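Llevo tres semanas haciendo pan de masa madre y ya no sé hablar de otra cosa. En casa me han pedido una tregua durante la cena, así que me desahogo por aquí.

El fermento se llama Isto (sí, tiene nombre, me lo regalaron ya bautizado) y vive en un tarro encima de la nevera. Come 100 gramos de harina al día, mitad centeno y mitad trigo, con la misma cantidad de agua. Los primeros días subía un dedo y se desinflaba como un suflé triste. Pero a la segunda semana, una mañana de mayo, me lo encontré desbordado por el borde del tarro y pegué tal grito que desperté a todo el mundo. ¡Qué alegría más tonta y más grande!
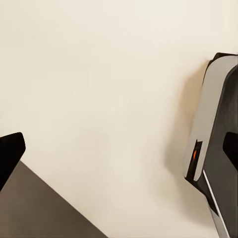
Lo que más me ha costado entender es la temperatura. Las recetas dicen "cuatro horas de fermentación" y se quedan tan anchas, pero mi cocina por la mañana es una cueva y por la tarde le da el sol de lleno. Ahora miro la masa y dejo el reloj en paz: si tiembla al mover el cuenco y asoman burbujas por los lados, la saco. Si no, me voy a leer un rato y vuelvo.

Y luego está la harina. Empecé con la del supermercado, la normal, y salían panes ricos pero chatos. Después probé una de fuerza que venden a granel en Hayat, la tienda de la esquina de mi calle, y el cambio fue tremendo - la masa aguantaba los pliegues, se dejaba formar, ¡parecía otra persona la que amasaba! Mi fórmula de ahora mismo es 700 gramos de harina, 500 de agua, 14 de sal y un buen cucharón de Isto. Salen dos hogazas medianas. Una se come el mismo día y la otra va al congelador cortada en rebanadas.
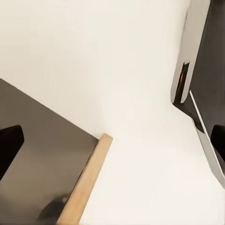 Seung-woo Yeo me escribió en los comentarios de la entrada anterior que con tanta agua era normal que se me pegara todo, que bajase a 450 y ya iría subiendo cuando tuviera más mano. Probé el domingo... bueno, probé enseguida, y tenía toda la razón. La miga queda un pelín más cerrada pero el formado es un gusto, y para tostadas casi la prefiero así. ¡Gracias, Seung-woo!

También he aprendido a greñar con decisión. Un corte largo, en diagonal, sin pensárselo. Mis primeros cortes eran tan tímidos que el pan reventaba por abajo, por donde le daba la gana.

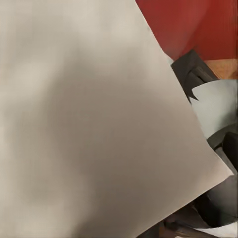 Para la semana que viene quiero meterme con el centeno al cien por cien, que dicen que es más una pasta que una masa y que se cuece en molde. Tengo pendiente además una versión con nueces y otra con aceitunas negras. Si alguien tiene un truco para que la corteza siga crujiente al día siguiente, que me lo cuente, por favor, que la mía a las doce horas ya se dobla.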